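Call for Student Participants: Morikawa Sorting Challenge

The Selance Robotics Club invites applications from enrolled students for its tabletop sorting project, which begins in June. There are 20 places. Prior experience with robots is welcome but is not required.

Participants will work in pairs to program an arm that picks up small parts and places them in the correct bin. Each pair will be assigned practice time at a shared station and will keep a written log of its trials. Last year's teams recorded 3,103 trials, of which 2,037 were accepted for the final report.
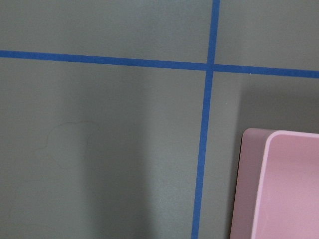 Work surface divided with blue tape, with a pink bin at lower right.

Applicants should be able to attend two evening sessions per week, beginning at 6:00 p.m., in Room 158 of the Pemia Building. Students in any major may apply – first-year students are encouraged to do so. Tools and safety glasses are provided by the club. There is no fee.

To apply, submit a one-page statement of interest and the name of one instructor who can serve as a reference. Materials should be addressed to Osamu Wada, Project Supervisor, and left at the Selance front desk. Incomplete applications will not be reviewed. Selected students will be notified in writing before the first session.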